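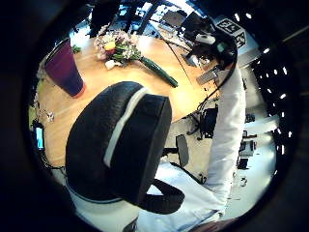
Hi Mereana,

Progress report number three, and I'll try to keep it shorter than the last one (Huia Tamihana says you printed it out, sorry about the paper). This covers everything from the end of the Nommont trial up to 11 January 2020, and there's a money question near the bottom, so please don't stop halfway!

The big news first. The arm on the Hillar packing line is now doing the first stage of bouquet work on its own for most of the morning. It picks stems out of the buckets, lays them on the belt in order and drops the sleeve on. A person still does the arranging and the tying, and I don't see that changing this year. Flowers bend and roses have opinions. We gave it a go with the mixed bunches in the fall and got a lot of snapped necks, so Hamish Paewai pulled it back to single-variety bunches, where it does nicely. The mixed ones are what we're collecting demonstrations for now, and we have 391 usable ones so far. The target in the plan was 2,000 by the end of April. We're behind on that, I know.

The slow part has been the greens. Anything long and floppy gets dropped or dragged, and it took us two weeks to settle on how hard to squeeze. Huia Tamihana ended up re-doing all the early sessions because she'd been holding the stems higher up than the packers do, and the packers noticed before we did. Lesson learned – we now have one of them sit in whenever we start on a new bunch.

Now the people side, which I know is the part you have to report upward. Nobody has lost hours. Two of the early-shift packers moved to checking and tying, and Kylie Cartwright has taken over as line lead for the cell, with the pay step that goes with it. She can clear a jam and restart the arm without calling us, and she's teaching the evening crew to do the same. Wrist complaints on the stripping bench are down, although the nurse wants a full season before she'll put that in writing, so please don't quote me on it yet.

It isn't all roses (sorry). The talk at the bench has gone. People used to stand four across and chat all morning, and with the cell in the middle they're spread out and facing different ways. Huia Hoani brought this up at the January meeting and I think she's right. Pace is the other one. The arm doesn't slow down at the end of a shift and people do, and a couple of the older hands told us they felt chased. We put a pause pedal at each tying station, and Hamish set the belt so it waits for an empty tray. Output dropped a little. Kylie says mood went up a lot more than that, and I'd like to leave it as it is unless you object.

Money. We've spent 97 percent of the equipment line, mostly because the second set of fingers from Grarico cost more than they quoted, and they were late as well. The training line is hardly touched. Could we move part of it across? I'd want to keep enough for 30 packers to do the half-day safety course, and Tillman has already given us a fixed price for that, which I'll forward separately.

Next up:

– Finish the greens and start on wrapped bunches.
– Try the line in an L shape so the tying stations face each other again. Huia Hoani has drawn it up and it looks good to me.
– Get the evening crew signed off on restarts.
– Sort out the cold room door, which still sticks and still isn't in anybody's budget.

If you're coming down before April, aim for the early shift and bring a sweater. Kylie has offered to show you the restart herself, and she's a much better guide to the cell than I am.

Call me about the training line whenever suits. I'm at my desk most afternoons.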